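Re: [costside-swap] Cutting down the front hedge, when and how hard?
July 13, 2020
3 replies · 24 views · Share

On the list last night, someone wrote:

> We bought the corner place on Rollier in the spring and the privet out front is a monster. It's over my head and it's all bare sticks on the inside. My neighbor says cut it to the knees and walk away. My mother says I'll kill it. Who's right? Also do I need to rent something or will hand shears do it? I have never owned a hedge before.

Welcome to the street! I know that hedge, I walk past it on the way to the Yook store, and it was already big when we moved in.

Your neighbor is right but in the wrong month. Privet will come back from almost anything, but if you take it to the knees in July you're asking it to grow all new leaves in the hottest part of the summer. I did mine in late winter, before it woke up, down to 20 inches, and it looked terrible until the end of May. Then it went crazy. By August you couldn't see through it.

What I'd do now is just a light haircut, sides and top, and check for nests before you start. There was a robin in mine two years running and I had to leave a whole section shaggy until they were done with it. Then save the big cut for the end of winter. If you're nervous (or your mother is), do the street side one year and the house side the next. It takes longer but you keep some green on it the whole time.

As for tools, hand shears are fine for the haircut. They will not do the big cut. You need loppers for anything thicker than your thumb and a pruning saw for the old trunks down low. I bought the Flindik loppers with the long handles and I've been happy with them, though the grips got sticky after a summer in the shed. The rental place wanted 125 dollars for a weekend with a gas trimmer and I said no thank you. It would have bounced right off the thick stuff anyway.

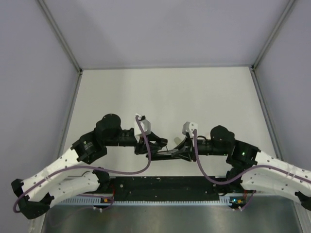
Two arms, almost meeting over the white table.

Oh, and string! Run a string between two stakes at the height you want and keep stepping back to the sidewalk to look at it. I skipped that the first time and ended up with a hedge that ran downhill – my sister still brings it up. Make the bottom a little wider than the top, too, so the light gets down to the lower leaves. I think that's how yours got so bare inside, somebody kept it wide on top for years.

The clippings are the worst part. I filled 13 yard bags and the truck only takes them if they're the paper kind, tied, and out by the curb the night before. I'm happy to lend you a tarp to drag them on. I also have a second pair of gloves but they're small.

Does anybody else on here still have the number for the wood chip people? They used to take branches from the whole Costside end if you called ahead, and I'd like to get rid of my old lilac while we're at it.

> Also do I water it after?

Yes, if it's dry. A good slow soak once a week and skip the fertilizer until spring.

Like (3) · Reply · Reply all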